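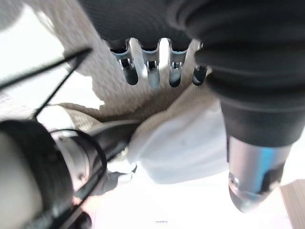
Figura 1. Cuatro dedos metálicos apuntando hacia abajo.

Dormir en la residencia Furnevon: informe del proyecto de segundo curso
Arwel Nicholas y Mererid Pumphrey

Empezamos este trabajo con una pregunta modesta: ¿por qué los estudiantes duermen mal en época de exámenes? La respuesta evidente era «por los exámenes», pero la guía docente pedía nueve páginas y hubo que seguir investigando.

Repartimos 362 cuestionarios en mayo. Volvieron 140, uno de ellos con una receta de lentejas en el reverso que no hemos incluido en el análisis. Preguntábamos por la hora de acostarse, el ruido, la luz, el café y la ropa de cama. La pregunta sobre el café resultó estar mal redactada: pedía tazas «al día» y varios encuestados quisieron saber si la noche contaba aparte. 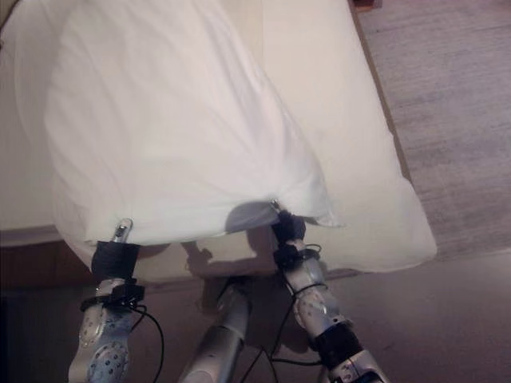 Última modificación de esta página: mayo, 23:40

El ruido fue la queja más repetida, con los radiadores del ala Morris muy por delante de los vecinos. La almohada salió peor parada de lo que esperábamos. Casi 5 de cada 9 personas la consideraban demasiado blanda; el resto se dividía entre quienes la encontraban dura y quienes dormían sobre los apuntes.

También pedimos un diario de sueño a los residentes de la planta Jusa. Los diarios son minuciosos hasta el segundo día y después adquieren un tono más telegráfico. El de Arwel, que participó como voluntario, dice «bien» cinco veces seguidas con la misma tinta y, sospecha su coautora, a la misma hora.
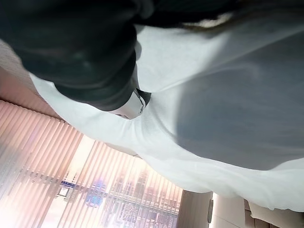
Figura 3. Tela blanca con pliegues.

Limitaciones: la muestra la forman personas dispuestas a rellenar un cuestionario, lo que excluye a las que estaban durmiendo. Tampoco medimos la temperatura de las habitaciones, porque el termómetro se quedó en el laboratorio Lesosis y el laboratorio cierra a las 17:00. Para el curso próximo proponemos repetir la encuesta en una época sin exámenes, corregir la pregunta del café y pedir que alguien purgue los radiadores.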